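Workshop notebook, Room 17 — September, afternoon entry

Clearance of the desk area continued after lunch. The purpose is to have the desk and chair ready for general use before the Tavora stock is brought across. Marion Cairns has asked that each item be entered in this book when it is moved, with the initials of the person moving it.

The desk is to remain where it is. Height at the front edge measured at around 600 mm with the legs fully lowered, and this is too low for the chair; to be raised before anyone is assigned to it. The monitor and keyboard stay with the desk. Cabling has not yet been labelled.

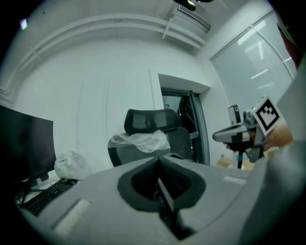

Chair: the black one with the mesh headrest is to be retained. Any plastic covering is to be taken off and put in the recycling sack, and the castors checked for grit. Loose bags on the desk are to be opened before disposal — a set of Skillell fixings was thrown out by mistake in the previous clearance.

Cardboard is to be flattened and taken down at 2. The doorway must be kept clear throughout.

Outstanding: cable labels, Allen key for the desk legs (lent to Quintana), blinds to be dusted. MC to countersign.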